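Asunto: Re: [cosotero] Kitunbridge, ¿versión larga o versión corta?
De: Maëlys Royer
Para: lista Cosotero

El mensaje de Eirlys Maddocks decía:

> Hola a todos:
>
> Por fin vi Kitunbridge anoche y me quedé un poco fría. No sé si vi la
> versión buena, porque la mía duraba menos de dos horas y en la lista
> hablabais de una escena en el embarcadero que en la mía no salía. ¿Hay
> dos montajes? Si los hay, ¿cuál recomendáis? La tía me pareció un
> personaje estupendo pero desaparece a la mitad sin que nadie diga una
> palabra, y lo del hotel no lo entendí. Tampoco me ayudaron los
> subtítulos, que iban como un segundo por detrás.
>
> Y otra cosa: ¿alguien sabe si lo siguiente que toca es Birkano o lo
> dejamos para después del verano?
>
> Eirlys

¡Hola, Eirlys, y hola a los demás!

Viste la corta. Lo siento mucho, de verdad, porque a mí me pasó igual la primera vez y estuve meses diciendo por ahí que era una película regular con una fotografía muy bonita. Hay dos montajes, sí. El corto es el que se estrenó en salas y el que anda por casi todos los catálogos, y el largo tiene 20 minutos más y es el que pasaron después en la filmoteca. Esos 20 minutos no parecen gran cosa dicho así, pero están puestos casi todos en la parte central, justo donde tú notaste el agujero.

Lo de la tía, por ejemplo. En la larga se va. Hay una escena entera, la del embarcadero, donde hace la maleta a medias, la deja en el suelo y le dice a la sobrina que vuelve para cenar, y la cámara se queda con la maleta un buen rato. Luego no vuelve, claro, y cuando en la cena ponen un plato de más se te cae el alma a los pies. En la corta el plato de más sigue estando (¡fíjate si vuelves a verla!) y como no sabes de quién es parece un fallo de la script.

Con el hotel la cosa es más discutible. Yo creo que el hotel nunca se entiende del todo en ninguna de las dos, y sospecho que el director tampoco lo tenía muy claro. En la larga por lo menos hay una conversación con el recepcionista, sobre las llaves, que te deja adivinar que el padre vivió allí una temporada. Es una conversación muy tonta, medio cómica, y al final él le da la llave equivocada y ella se la queda. A mí me gusta muchísimo. Mi hermano, que la vio conmigo, dice que es el momento en que se fue a por una cerveza.

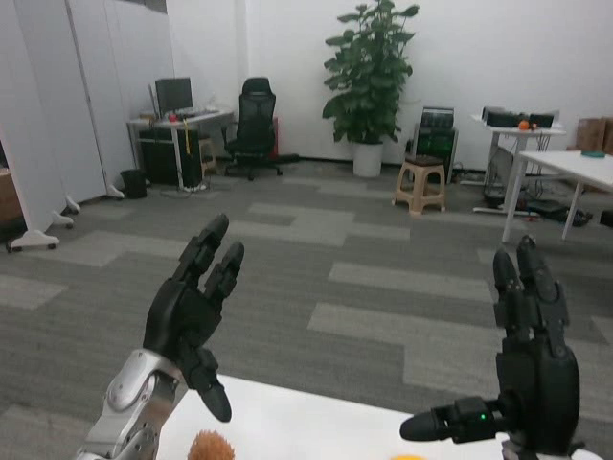
El pasillo del hotel merece que lo mires con calma, porque es donde más se nota la diferencia de color entre las dos copias. En la corta le subieron el contraste una barbaridad y la moqueta se queda en una mancha oscura, y en la larga se ve que son piezas rectangulares, unas gris claro y otras gris oscuro, muy parecidas a las del suelo que se ve aquí detrás de la mesa blanca. Con ese suelo tan de oficina el pasillo da otra sensación, más triste y más barata, y la chica andando descalza por allí ya no parece salida de una película de miedo. Me acuerdo de que en esta lista alguien defendió en enero que aquello era terror, y pensé que con la copia oscura yo habría dicho lo mismo.

Sigo con tus dudas, que me voy por las ramas. Los subtítulos: el retraso de un segundo es porque te habrán puesto los de la larga sobre la corta, o al revés. En la corta quitaron un rótulo del principio y a partir de ahí va todo corrido. Si el reproductor te deja adelantarlos, prueba a moverlos un segundo y te durará bien hasta la boda. Después de la boda ya no hay nada que hacer, porque falta la primera escena cortada y se descuadran del todo. Yo tengo un archivo arreglado a mano para la corta, con la traducción repasada, y te lo puedo mandar por privado si quieres. Son 2710 líneas, las conozco una por una, y todavía me da rabia no haber encontrado nada mejor para el chiste del obispo. Lo dejé en "Dios aprieta pero el obispo más". No me riñáis.

Sobre la traducción que circula, un aviso. Quien la hizo se empeñó en que todos los personajes se tratasen de usted, hasta las dos hermanas pequeñas, y eso cambia mucho la película. Cuando la mayor le dice a la otra "váyase a dormir" suena a internado, y en el original es una frase muy cariñosa, de las que se dicen medio dormida también. Lo comenté en su momento con Bahrami (los de la distribuidora, que son más amables por correo de lo que uno espera) y me contestaron que lo tendrían en cuenta para la próxima edición. Han pasado cuatro años, así que no sé yo.

Les pregunté también por la larga, por si pensaban sacarla. Me dijeron que los derechos del montaje los tiene otra gente y que están en ello. Yo de momento la he visto dos veces, las dos en sala, y la segunda éramos casi 200 personas, que para un drama familiar lento con un hotel incomprensible me parece un exitazo. Hubo hasta aplausos en la escena de la barca. Un señor de mi fila se pasó la película explicándosela a su mujer en voz baja y, mira, yo le agradecí un par de cosas, porque había caído en que el abrigo de la niña es el mismo que lleva la tía en la foto del aparador. Yo no lo había visto nunca.

Otra cosa que os quería comentar de la larga – y aquí sí que me gustaría saber qué opináis los que la habéis visto – es la música. En la corta entra el piano en cuanto aparece el lago y ya no se calla. En la larga hay tramos larguísimos sin nada, solo el agua y algún coche lejos, y cuando vuelve el piano lo hace a mitad de una frase, como si hubiera estado sonando en otra habitación. Al principio pensé que era un error de la copia. En la segunda proyección ya lo esperaba y se me puso la piel de gallina, pero reconozco que a la gente que iba conmigo la primera vez le pareció un despiste del montador.
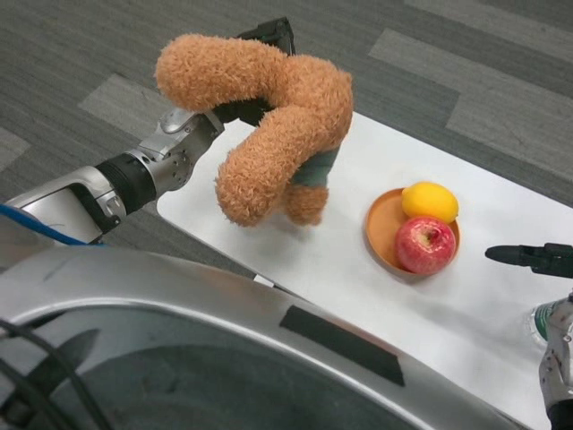

El final es idéntico en los dos montajes, plano por plano, y sin embargo yo salí con una idea muy distinta. En la corta entendí que la sobrina vende la casa. En la larga, después de haber visto lo de la llave, estoy casi segura de que no la vende y de que el hombre del sombrero ha venido a otra cosa. ¿Tú qué entendiste? Porque él no abre la carpeta en ningún momento, y ella le sirve el café en la taza de la tía, la desportillada, que antes no dejaba tocar a nadie. A un comprador no le das esa taza. Bueno, yo no se la daría.

Así que mi consejo, Eirlys: no vuelvas a ver la corta ahora. Espera un poco, a ver si ponen la larga en algún ciclo, y si la ponen avisad por aquí aunque sea con el tiempo justo, que yo me cojo un tren si hace falta. La otra vez me enteré la misma tarde, a las seis y pico, y llegué con los tráilers empezados y sin cenar.

Y lo de Birkano. Según lo que se habló, va después del verano, pero a mí no me importaría nada adelantarla. Dura poco más de una hora y se encuentra fácil. Eso sí, os prevengo de que los primeros 4 minutos son un plano fijo de una carretera vacía y más de uno se va a pensar que se le ha colgado el reproductor. No se ha colgado. Aguantad, que luego llega el camión de los melones y ya no para. Es de la misma guionista que Kitunbridge aunque no lo parezca, y hay una broma con una llave que cogeréis enseguida los que hayáis visto la versión larga (perdona, Eirlys, no lo hago adrede).

Si la adelantamos, pido por favor que no se cuente en el asunto del mensaje quién conduce. La última vez me destriparon una película entera desde la bandeja de entrada, en el móvil, haciendo cola en la frutería.

Te mando los subtítulos por privado en cuanto me digas si te abre bien los .srt o los necesitas en otro formato. Están con acentos y con eñes, que parece una tontería pero los otros que encontré decían "manana" todo el rato.

Un abrazo,
Maëlys

P. D.: la canción de los títulos de crédito no está en ningún disco, ya la he buscado. Si alguien la tiene, aunque sea grabada de la tele, que me escriba.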